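Progress report to the funder: fixture board and parts layout

By Elsa Hämäläinen
April 16, 2023

Print | E-mail

3 shares | 0 comments

The work under the Votavar grant in this period covered the assembly board, the small blue parts and the table they are used on. Spending to date is $1,573, all of it on board stock, fixture material and backdrop cloth. The equipment line has not been touched.

Board revision 7 is now in use. It is flat and white, with the fixtures raised above the surface in the same color. Blue was kept for the loose parts, including the pegs, so that they stand out against the board. Revision 6 had fixtures with sharper edges and was withdrawn after Martti Aaltonen reported chipping at the corners.

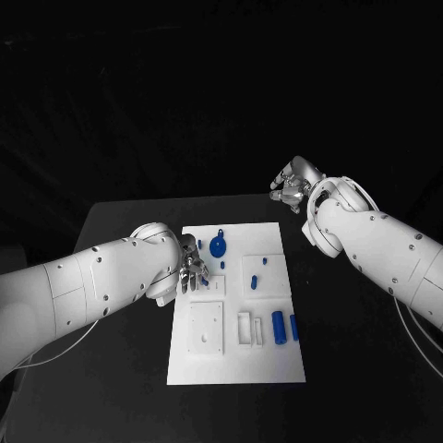 Peg fit remains the main open item. Pegs from the first batch sat too tight in their blocks and were hard to pull straight up. Vilja Kauppinen reduced the diameter slightly, and the second batch lifts out cleanly. A third batch is on order from Pelkonen.

The table surface was changed to a matte dark finish to cut glare from the overhead lights. The backdrop is black cloth, hung without stretching.

Outstanding for the next period:

- final peg diameter, to be signed off by Jouko Manninen
- a storage tray for 70 spare parts
- written layout drawing for revision 7

The drawing will be sent to Yolanda Ortuño when the peg diameter is fixed. The next report is due in September.

3 shares | Print | E-mail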